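The Marble Room

Run 456. Late again. The heating in the Stiddale building had gone off at seven and I still had my coat on from lunch, one sleeve anyway, the other sleeve hanging because of the mouse.

Two controllers to compare. Same arm, same plate fingers, same simulated room with its daft marble walls that somebody at Rornov picked and never changed. The old controller we called the Rornov one. The new one came from Pronby in November and had a proper name but everyone just said Pronby. Whichever won would go on the real arm. The loser went in a folder.

I wanted the old one to win. Wrote half of it. Didn't say so in the meeting.

Reset. Fingers open. Wrist view up on the left screen, plots on the right.

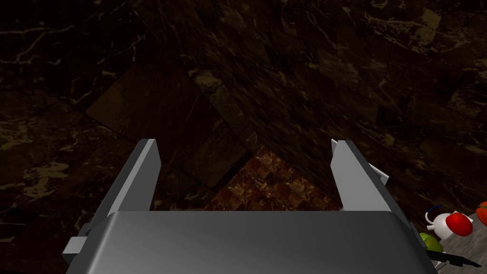
The Pronby did its little pause. It always did that, a hang of a second or so before the first move, as if it had come into the kitchen and forgotten what for. Then off it went. The plot on the right stayed flat, hardly a wobble. Mine would have wobbled by then. Mine wobbled at everything.

I ate a biscuit. Wrote down the number. Wrote it in the wrong column, crossed it out.

Phone buzzed. Manalastas wanting the results by morning – they were paying for the arm so they could want what they liked. I typed soon and put it face down.

Run 457. Back to the old one. Same start, same seed, no favours. It set off at once, no pause, and I felt the stupid lift in my chest that I always felt, like watching your own kid at sports day. Overshot. Came back. Overshot the other way, less. Settled. Four seconds slower than the other one and the wrist plot looked like a seaside postcard, all waves.

Come on, I said. To a plot.

There is a gain in the old controller, seven lines from the bottom of the file. I put it there the winter my dad was ill, working on the bedroom floor with the laptop on a pillow. It was a guess. It was meant to be changed later. I'd walked past it a 1,000 times since and left it alone, and now I opened the file and looked at it and my hand was on the key.

You can't tune one side halfway through a comparison. I knew that. I'd written that rule as well, it was on the wall in my own writing, with the coffee ring on it.

Took my hand off the key. Put it back. Took it off.

Closed the file. Dont save.

Next one, then. Card run. These were the ones I minded most, flat things, thin things, nothing to get a finger under.

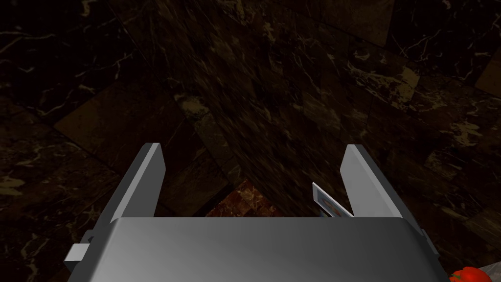 I watched it with my chin on my fist and for once I didn't look at which controller was loaded. Didn't want to know till the end. Just the numbers going down the side, the fan in the machine, a bus outside letting people off.

When it stopped I wrote the figure in, right column this time, and only then scrolled up to see the name.

Pronby.

Well.

I did the rest of the list. It took till gone eleven and the gap never closed, it got a bit wider if anything. I made the table. I put the old controller in the second row and typed its numbers in full, every one, even teh awful ones – then went back and fixed the typo, then a space, then another space that didn't need fixing.

Sent it to Manalastas at twenty to twelve. Got my other arm into the coat.

Then I sat down again and opened the file, seven lines from the bottom, and changed the gain. Only to see. Not for the table, the table had gone.

Reset. Fingers open.

It didn't wobble.

I watched it all the way through and then turned the screens off and went for the last bus.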